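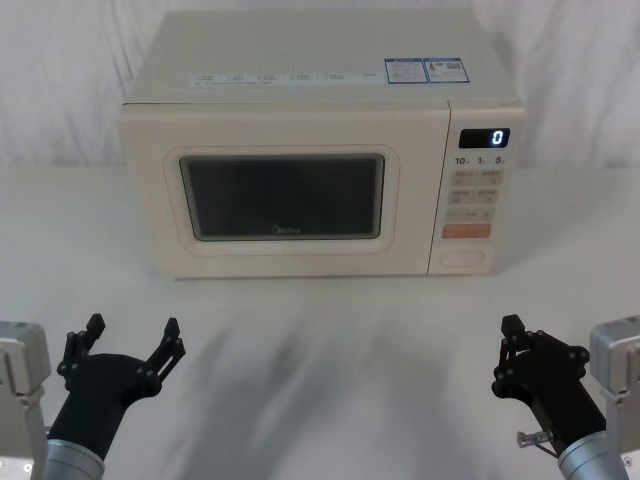
**Cream microwave -- leave the stickers on or take them off?**

**brorkdale_17** -- 4 Jul 2020
Bought a cream Midea in June for the flat. It still has the two blue-edged stickers on top and the long strip of small print along the front edge. I want to put a bread bin up there. Do I peel them or leave them?

**korero**
Leave them. One might have the serial number on it and you'll want that if it goes wrong.

**tinlid25**
Disagree. Take a photo of the numbers, then peel. Warm soapy cloth for 2 minutes and the glue comes off. I did mine years ago.

**korero**
A photo gets lost. Also the strip could be the safety text, so I wouldn't touch that one. And check the manual before you put a bread bin on it -- some need clear space above.

**brorkdale_17**
Good point about the space. The bread bin can go on the shelf. Other question: what do the 10, 1 and 5 under the display mean?

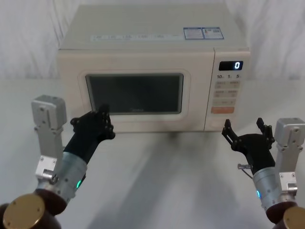

*Front of it, display on 0*

**zomden**
Most likely quick time buttons. On my old one it was ten minutes, one minute and ten seconds, so yours won't match exactly. Press each one and watch the display, then clear it. The orange one should be start.

**tinlid25**
Put a mug of water in first in case you start it by accident.

**korero**
Or read the manual.

**brorkdale_17**
Manual is in a box somewhere. Will try the mug. Stickers are staying for now, strip too.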